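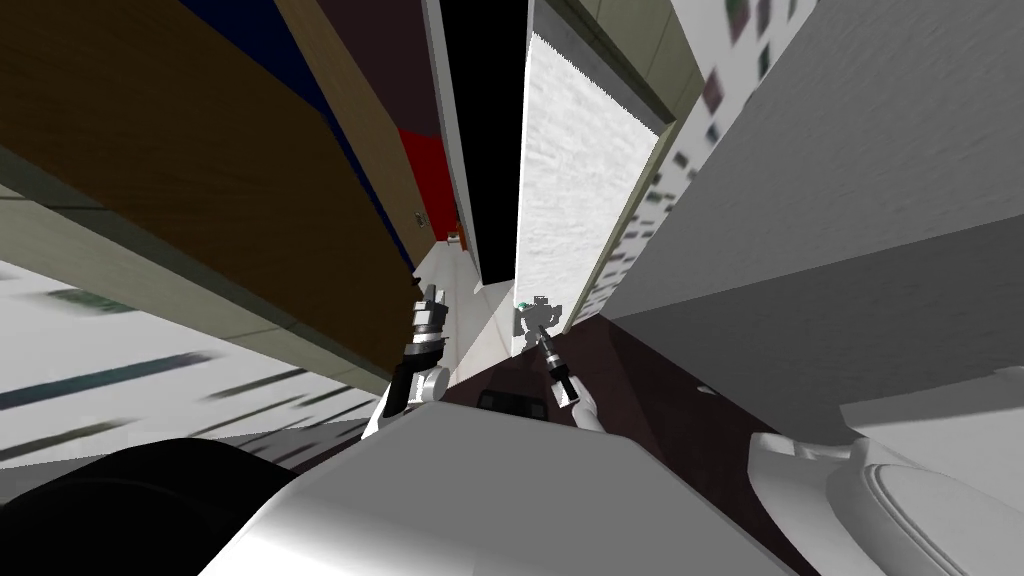 November, 7:40 am. Second batch of the rye starter trial, Donnelly flour this time.

Fed both jars last night at 1:1:1, 50 g each of starter, flour and water. Left jar is the Sornmont stone-ground, right jar is Donnelly. Proofing box set to 75 F but the probe read 72 when I came in, so the thermostat is still drifting. Moved the probe to the lower shelf.

Sornmont had doubled and was just starting to fall. Donnelly was up by half, with small bubbles and a sharper smell. Gave it another hour, not much change.

Mixed the dough anyway: 1,000 g flour, 13 percent of it rye, salt at 2 percent. Water held back by 50 g and then added after the rest. Sticky, but it came together on the third fold.

Baked at 1:15 pm in the Clukent deck oven. Bottom crust too dark again on the left side. Crumb tighter than last time, slightly gummy near the base. Probably cut too early.

To do: order more Sornmont before the Landard delivery cutoff. Repeat Donnelly with a 13 hour feed and leave everything else alone. Wash the long bannetons, two have old flour in the seams.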